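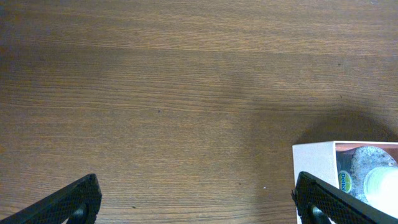

Day one of owning a table big enough to put things on. I have responded by putting things on it and then taking them off again.

The plan was simple. Everything from under the sink goes into a box, the box goes on the table, I decide what lives and what goes to the curb. I gave this 49 minutes because that was the length of the podcast.

The podcast ended. I was still reading the back of a Dettol label. There is a lot of text on a Dettol label and I had never given it the attention it was asking for.

Things I own, apparently: 7 sponges, all of them at the stage where you'd use them "for the car." I don't have a car.

Also a bottle of Prodora wood polish bought in December, when I had a glass table.

The new table is a Lenero. The website called the color "Drendero brown" and would not elaborate. It's brown. It goes a bit lighter toward the middle and a bit grayer at one corner, depending on what the sky is doing.

The grain is very good at hiding crumbs until you sit down at a certain angle, and then it gives them all up at once. I wiped it twice this morning. There are still specks. I've decided one of them is part of the design.

A word on boxes. I have been through the fabric cubes, the clear plastic ones, the wire thing that snagged every sweater in the house. I keep coming back to cardboard. It costs nothing and when you're sick of it you can flatten it in a temper.

My rule is that the box stays open on top. Put a lid on a box of cleaning stuff and you will buy all of it again by summer.

I used to keep everything in a Siu caddy, the kind with the handle in the middle. Paid 32 dollars for it. The handle took up so much room that the only thing it really carried was the handle.

Update: the decision pile has a "keep" side and a "maybe" side. There is no third side. I moved one sponge to the trash and felt so accomplished I made lunch.

Lunch was toast. See above re: crumbs.

Anyway, the box is going back under the sink for now. The table is for eating at - I said that in the store, out loud, to a salesperson, and I intend to honor it until at least tomorrow.

30 Mar 2023

Comments

"for the car" I feel seen and I also don't have a car

How's the Lenero holding up with hot mugs? Mine had rings by the second week

lid people are going to find you

Send the Prodora my way, I've got 2000 square feet of old floor and no shame

Same caddy. Same handle. It holds my umbrella now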